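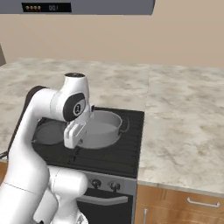
Maëlle Wongからは、SNSのアカウントを乗っ取られたとき最初に変えるのはSNSのパスワードなのか、それとも登録してあるメールのパスワードなのか、という質問が前回の終わりに出た。今回はここから始める。

情報リテラシー基礎 第4回 講義メモ
アカウントの復旧と二段階認証
(Harndale校舎・後期クラス)

1. 前回の質問への答え

先にメールを確認する。SNSのパスワードを再設定するときのリンクは、たいてい登録メールアドレスに届く。メールを他人に読まれている状態でSNSの側だけ直しても、相手は同じ手順でもう一度再設定できる。メールに入れるなら、パスワードを変更し、転送設定と自動振り分けを見る。覚えのない転送先があれば削除する。そのあとでSNSに移る。

メールにもSNSにも入れない場合は、メールの復旧手続きを先に進める。手続き中はSNSの再設定を何度も試さないこと。短時間に繰り返すと一時的にロックされるサービスがある。

2. 用語

・認証 本人であることを確かめること。
・認可 何をしてよいかを決めること。連携アプリに「投稿の閲覧」だけを許すのは認可の話。
・復旧用連絡先 パスワードを忘れたときに使う電話番号やメールアドレス。
・セッション ログインしている状態のこと。端末やブラウザごとに別々に残る。
・予備コード 認証用の端末が使えないときに入力する、使い切りの番号。

認証と認可は小テストでよく取り違えられる。提出前に見直しておくこと。

3. 二段階認証の方式

(ア)SMSで番号を受け取る方式
設定は簡単。電話番号を変えると受け取れなくなるため、機種変更や乗り換えの前に登録を見直す。番号の乗っ取りには弱い。

(イ)認証アプリ
端末の中で番号を作る。電波がなくても使える。練習用サービスOllelでは、表示された番号は60秒で切り替わる。切り替わる直前に入力を始めると間に合わないことがあるので、次の番号を待つ。番号が正しいのに通らないときは、端末の時計がずれていないかを見る。日付と時刻の自動設定を有効にすればほぼ直る。

(ウ)セキュリティキー、パスキー
偽サイトで番号を入力してしまう被害を防ぎやすい。端末を紛失した場合に備え、別の手段も登録しておく。

どれを選ぶかは使い方による。SMSしか選べないサービスでも、設定しないよりはよい。

4. パスワードについて

4桁の暗証番号は、端末の画面ロックのように入力回数が制限される場所で使うもので、ウェブのログインに同じ考え方を持ち込まない。ウェブ用は長くし、サービスごとに変える。覚えきれなければパスワード管理ソフトを使う。紙に書く方法も、保管場所を決めておくなら認める。付箋でモニターに貼るのは不可。

秘密の質問に本当の出身校やペットの名前を書くと、過去の投稿から推測される。答えは無関係な文字列にして、パスワードと同じように保管する。

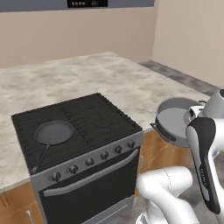 パスワードを変えれば、先に入り込んでいた相手も自動的にログアウトされるはずだ、という意見が提出用紙に書かれていた。サービスによって違う、が答えになる。変更と同時にすべてのセッションを切るものもあれば、確認画面で選ばせるもの、何も切らないものもある。Ollelは選ばせる型で、初期状態では「他の端末のログインを維持する」にチェックが入っている。見落としやすいので、実習では必ず外すこと。

5. セッションと連携アプリの点検

パスワードの変更が済んだら、次の順に見る。

(1)ログイン中の端末の一覧を開く。
(2)知らない端末、もう持っていない端末をログアウトさせる。
(3)連携アプリの一覧を開く。
(4)使っていないアプリの許可を取り消す。
(5)復旧用連絡先が自分のものかを確認する。

端末の一覧に出る地名は、接続元のネットワークから推定したもので、実際の居場所と離れていることがある。地名だけで不正と決めず、日時と端末の種類も合わせて見る。

(4)は忘れられがちである。昔の占いアプリや写真加工アプリに投稿の権限が残っていると、パスワードを変えても投稿が続く場合がある。「勝手に宣伝が投稿される」という相談では、ここを先に疑ってよい。

6. 事例 サークルの共有アカウント

Lakudsideという写真サークルが、フォロワー2000人のアカウントを数人で使っていた。パスワードはグループチャットに貼ってあり、卒業した人もチャットに残っていた。1月に見覚えのない投稿が出て、フォロワーに偽の当選通知が1000件送られた。

問題点として授業で挙がったもの。
・パスワードを知っている人の範囲が分からない。
・登録メールが卒業生の個人アドレスだった。
・二段階認証を入れると一人しか受け取れない、という理由で無効にしていた。

三つ目については、メンバーごとに権限を割り当てる機能があれば、そちらを使う。各自が自分のアカウントで認証できるので、共有パスワードが要らなくなる。機能がないサービスでは、管理担当を決め、引き継ぎのときに登録メール、電話番号、パスワードをまとめて変更する。

被害後の告知文も検討した。元の文は「アカウントが変になりました。すみません」だけで、受け取った側が何をすればよいか分からない。修正版には、偽の通知が送られた時間帯、リンクを開かないでほしいこと、すでに入力した人はパスワードを変更すること、問い合わせ先を入れた。謝罪は短くてよい。

7. 予備コードの保管

発行したらその場で印刷するか書き写す。スクリーンショットだけを同じスマートフォンに入れておくと、そのスマートフォンをなくしたときに取り出せない。使ったコードには線を引く。再発行すると古いコードは無効になるので、古い紙は捨てる。

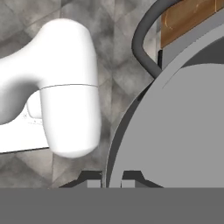 図 白いロボットアームの先端部(CG)

8. 実習

Ollelの練習用アカウントで行う。自分の本物のアカウントは使わないこと。

課題A 認証アプリを登録し、一度ログアウトしてから入り直す。
課題B 予備コードを発行し、そのうち一つを使ってログインする。
課題C 連携アプリ「Li」の許可内容を読み、不要と思う権限を書き出してから取り消す。

課題Cは、取り消す前に書き出すこと。取り消すと権限の一覧が表示されなくなり、やり直しには再連携が必要になる。

提出は各課題の手順と、途中で出たエラーメッセージの写し。予備コードや登録用のQRコードが写った画面は提出しない。

9. 次回まで

自分が使っているサービスをひとつ選び、復旧用連絡先が今も使えるかを確かめてくる。アドレスや番号そのものを書く必要はない。「使える」「使えない」「登録なし」のどれかと、確認画面までの開き方をメモしておく。

次回は公開範囲の設定と、タグ付けされた投稿の扱い。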